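Chapter 8
Looking After a Pair of Hand-Held Grippers

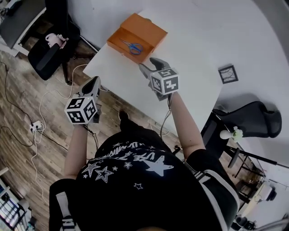 Most maintenance manuals for hand-held grippers are written by people who want you to believe there is very little to maintain. The Prustar handbook gives the subject a page and a half, and much of that is about wiping things down. Readers who have kept a pair in daily use will have their doubts, and this chapter takes their side.

Start with the marker cubes. Each gripper carries one, and the tracking software works out where the hand is from the black-and-white patterns on its faces. The usual claim is that a cube, once mounted, stays mounted. We checked that claim at the Wiltow workshop over one June, logging 266 sessions on a single pair. In 39 of them the cube had shifted enough to spoil the position reading, and in most of those the operator had noticed nothing. A cube that looks straight to the eye tells you very little. Put the gripper in its jig and measure.

Fingers come next. Suppliers like to quote a working life in cycles, and the figure for the type used at Wiltow was generous. Ask how it was reached. A finger that opens and closes on air in a test rig leads an easy life. One that spends its days picking up scissors, box lids and small picture frames gets pulled sideways, and the tips wear unevenly. Our first set was out of tolerance after 828 cycles. That is one set in one shop, and it should be treated with the same suspicion as the supplier's number.

Then there is the cable. A cable that runs back along the forearm bends every time the wrist does, and a fault in it can pass for a software fault for days. Before you reinstall anything, hold the gripper still, flex the cable by hand near the connector, and watch the signal. The Manalastas checklist puts this step last. We would do it first.

Section 8.1 deals with mounting and squaring the cubes. Section 8.2 covers finger wear and how to record it, and Section 8.3 covers cables and connectors. Section 8.4 looks at the Fliltesitz calibration routine, which takes about eight minutes and is often skipped. Whether it deserves to be skipped is a fair question, and you should have your own measurements in hand before you answer it.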